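3 comments 16 shares

4. Interior Parts and Their Temporary Storage

4.1 Scope

The previous section dealt with the outer panels and the drives. This section covers what is left once the side panel is off and the drives have been removed: the board, the memory, the power supply, the internal wiring, and the small plastic pieces that hold or guide the other parts. The plastic pieces receive more space here than their value would suggest. They have almost no resale price, yet in the Brarness workshop records a missing clip or guide is the most common reason given for a complete machine being set aside.

The Brarness workshop handles nearly 4,000 office desktops a year. For the present study, 100 machines were drawn from the incoming stock in March and followed through opening, removal of parts, and reassembly. All were business models in metal cases. No attempt was made to balance the sample by maker or by age, and the results should be read with that in mind.

4.2 Placement of the Case

Each case was laid on its side with the open face up. This position keeps the board horizontal, so that parts are lifted away from it and a dropped screw stays within the case in most instances. It also leaves the power supply supported from below after its screws have been taken out. The disadvantage is that the case then takes up more of the work surface than it does standing, and the area left for removed parts is small. In the earlier layout, described by Sachdeva in the internal report on the Aguiar trial, removed parts were put into a common tray at the end of the bench. Parts from two machines were mixed in that tray on several occasions.

In the layout used here, the tray was replaced by a plate fixed to the work surface directly beside the case. The plate is 3D printed and has raised pegs and brackets shaped for parts of different forms. The arrangement is shown in Figure 3. 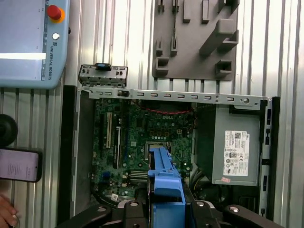 Figure 3. Desktop case laid open on the ribbed aluminum work surface, with the gray holder plate beyond it. The power supply is at right.

The distance between the case and the plate was kept short on purpose. In a first version the plate stood at the far side of the bench, and long parts were sometimes laid down on top of the case instead of being carried across. Moving the plate next to the case ended this habit without any change to the written instructions.

4.3 Order of Removal

The order of removal was fixed after a short series of test runs by Georgiev and Gittins. Loose cables were dealt with first. Thin cables that cross the board are easily caught by a part on its way out, and the connectors at their ends are often more fragile than the cable itself. Where a cable could not be unplugged without force, it was moved to the side of the case and held there with a strip of low-tack tape.

Expansion cards followed, then memory modules. Plastic guides and latches were left in place until the part they served had been taken out. This sounds obvious, but the two service manuals available to us both call for some latches to be removed at the start. In our runs, early removal gave better access to the board at the cost of a higher number of bent metal tabs. The benefit was small and the rule was dropped.

The processor was removed only where the inventory system, Tirka, had flagged it for separate sale. An empty socket was covered at once if the board was to leave the bench. If the board was to stay in the case, the retention frame was closed and the case was moved with the open face up. Bent socket pins were found on three boards at the final check. All three had been handled before the covering rule was introduced.

The power supply was left until last. Its label was read into Tirka while the unit was still in the case, where the label generally faces up and is well lit. Reading it later, after the unit had been stacked with others, took longer and produced more entry errors. Stickers added by previous owners were left on until the machine's record had been closed, as some of them carried the only legible asset number.

4.4 Plastic Parts

The plastic parts in the sample fall into two broad groups. The first consists of small latches that stay attached to the metal structure and only pivot or slide. These are seldom lost. When they fail, they fail at the hinge, and the broken half usually remains in the case. The second group consists of separate pieces that come away completely: rails, guides, and shaped holders. These are often long compared with their width, with one end wider than the other, and many have a clip molded into the narrow end.

It is the second group that caused most of the trouble. A long narrow part laid flat on a bench can be set down on its clip, and the clip then carries whatever is placed on top. It can also roll or slide. Bråten measured the clip opening on a set of rails before and after a day of flat storage in a filled tray and found a lasting change in several of them. The change was small, but a rail with a widened clip no longer seats with an audible click, and the person fitting it has no simple way to tell whether it is secure.

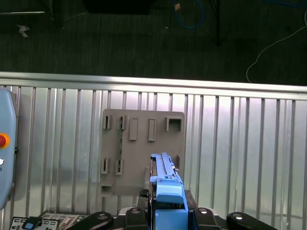 Upright storage removes the load from the clip and takes up less area. It does, however, require a support made to suit the part. A support with a loose fit lets the part lean, and a leaning part is knocked over by the next one. A support with a tight fit holds well but has to be pulled against, and the pull is then taken by the thinnest section of the part. After some trial and error, the openings were made slightly oversized at the top and narrowed toward the base – a change of well under a millimeter that made insertion noticeably easier.

Color proved to be of some use. Makers tend to give a distinct color to parts that are meant to be handled, and blue was the most frequent in our sample. Against a gray support a blue part is easy to find, and an empty position is easy to see from the other side of the bench. Supports printed in black were tried for a short period and withdrawn. Dark parts left in them were overlooked twice, and both machines were closed without them.

4.5 Return of Parts

At reassembly the order of Section 4.3 was reversed, with one exception. The separate plastic pieces were fitted before the memory modules. Once the modules are seated there is less room for the fingers, and the force needed to engage a clip is easily passed to the board. Amarasinghe noted that the board flexes visibly when a stiff clip is pushed home near an unsupported edge. Where the clip was stiff, the part was taken out again and compared with a known good one from the same model.

Parts that did not pass this comparison went into a box marked for material recovery. Replacement pieces were taken from machines already written off. Padded bags from Naton were used for spare boards, while spare plastic pieces were kept in open bins sorted by model number. Bins sorted by shape had been used before, and were found to contain pieces that looked alike but differed in the position of the clip.

The times recorded for each step are given in the next section, together with the counts of damaged and missing parts under the old and the new layout.

3 comments Share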